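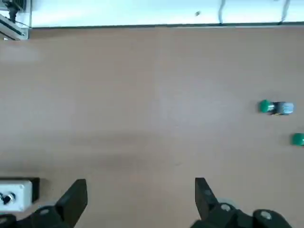
Limescale in the kettle is the thing I'm asked about more than any other, and I do love a kettle question! Fill it halfway with equal parts white vinegar and water, bring it to the boil, switch it off and leave it for 40 minutes (go and have a sit down). Tip it out well away from your good table, especially a pale tan one with a matte top like this, and then boil and empty it 2 times with fresh water so your tea doesn't taste of chips.

If the flakes are stubborn, use lemon juice the next time, four tablespoons to a full kettle, and leave it overnight with a note on the lid. My neighbour Nele Rothe swears by citric acid crystals, and I must say her kettle puts mine to shame. I do mine every April and again before Christmas, when the whole family turns up wanting tea.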